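Unit 4: Demand, Season and Capacity in Short-Stay Destinations

Handout to accompany the lecture. Read sections 1 to 3 before the class and bring a calculator.

4.1 Scope

This unit deals with places that people visit for one to four nights. It covers how demand is spread over the year, how many visitors a place can take at one time, and how the two are compared. Pricing is treated in Unit 5 and transport access in Unit 6, and both are mentioned only where the sums depend on them.

Two places are used throughout. Gollstead is a small walled port with a market square, a ferry quay and most of its beds inside the old town. Ivley is an inland spa town, reached by a branch line, with its beds spread over a wide area. They are close in size but behave differently over the year.

4.2 Terms

Bed stock. The number of bed spaces that can be let on a given night. A double room counts as two. Cots and sofa beds are left out unless they are sold as bed spaces in their own right.

Bed-night. One person staying one night. Four people staying three nights make 12 bed-nights.

Bed occupancy. Bed-nights sold divided by bed-nights on offer, over a stated period. Room occupancy is a separate measure and is nearly always higher, as a double room let to one person counts as full. Check which one a source is using before you compare figures.

Day visitor. A person who comes and goes on the same day. Day visitors do not appear in bed figures at all, and this is the most common cause of error in student reports on Gollstead.

Shoulder season. The weeks on either side of the peak. There is no fixed length. In this course a shoulder week is one in which bed occupancy is between half and four fifths of the peak week.

4.3 Measuring season

The simplest measure is the peak ratio: bed-nights in the busiest month divided by bed-nights in an average month. A place with no season at all has a ratio of 1. The ratio is easy to work out but uses only one month of the twelve, so two places with very different years may give the same result.

The second measure is the Engelhardt index, as defined in the course reader. Rank the months from lowest to highest, find the share of the year's bed-nights in each, and add up the gaps between each share and one twelfth, ignoring the sign. Divide the total by two. The result is the part of the year's trade that would have to move to another month to make the year level. Note that closing beds in winter does not alter the index directly, but it does alter occupancy. Quote both.

Ivley has a low index. Its winter trade is held up by the baths, and February is not its weakest month. Gollstead has a high index, and many of its guest houses close in February altogether.

4.4 Worked example: Gollstead

The town has a bed stock of 2000 in the peak month. On the sample night 1671 bed spaces were let. Bed occupancy is therefore

1671 / 2000 = 0.8355, or 83.6 per cent.

In the winter sample the bed stock falls to 800, as the larger houses are shut. On that night 270 bed spaces were let:

270 / 800 = 0.3375, or 33.8 per cent.

If the winter figure is worked out on the full summer stock, it becomes 270 / 2000, or 13.5 per cent. Both figures are correct. The first describes the trade of the houses that stayed open. The second describes how much of the town's total stock was in use. A report must say which base it has taken. Tables that mix the two will be marked down.

One night is a weak sample. The figures above are used to show the method and should not be read as monthly averages.

4.5 Food and table capacity

Beds are only one limit. A visitor on a short stay eats out more often than one on a long stay, and in a small town the number of seats at the evening meal may run out before the beds do. 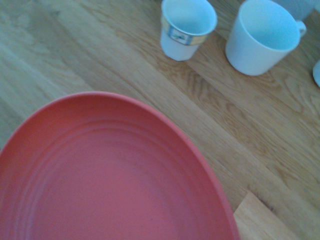

Fig. 4.1. Coral-red plate with a ridged surface, on a wooden top.

Table capacity for an evening is the number of seats multiplied by the number of sittings. Where a house does not run fixed sittings, divide the hours of service by the mean length of a meal and round down. Seats outdoors are counted separately, as they cannot be relied on in wet weather. Hotel dining rooms open only to residents are included when the count is for staying visitors and left out when it is for day visitors.

Demand is harder to fix. Start with bed spaces let on the night, take away guests on half board who eat in rooms already left out of the count, and add day visitors who remain after the last afternoon ferry. In Gollstead this last group is large in fine weather. In Ivley it is small enough to leave out, given the hour of the last train.

4.6 Sources and their faults

Accommodation returns. Filled in by owners. Small houses are often missing, and late returns are added to the next quarter.

Ferry and rail counts. Good for totals but poor for purpose. A resident going to the dentist counts the same as a visitor.

Booking exports. The Zunis system used in the practical gives date of booking, date of arrival, party size and nights. It does not remove cancelled stays unless the filter is set. Set the filter before exporting, and keep a copy of the raw file.

4.7 Exercises

1. Work out the peak ratio and the Engelhardt index for both towns from the monthly table in the reader. Show all steps.

2. Recalculate winter bed occupancy for Gollstead on the assumption that half of the closed beds remain open and no more are let. Comment on the change in two or three sentences.

3. Set out the data you would need to estimate evening table capacity in Ivley. State which items can be had from published sources and which need a field count.

Answers to exercises 1 and 2 are handed in on one sheet at the start of the practical. Exercise 3 will be discussed in class and is not marked.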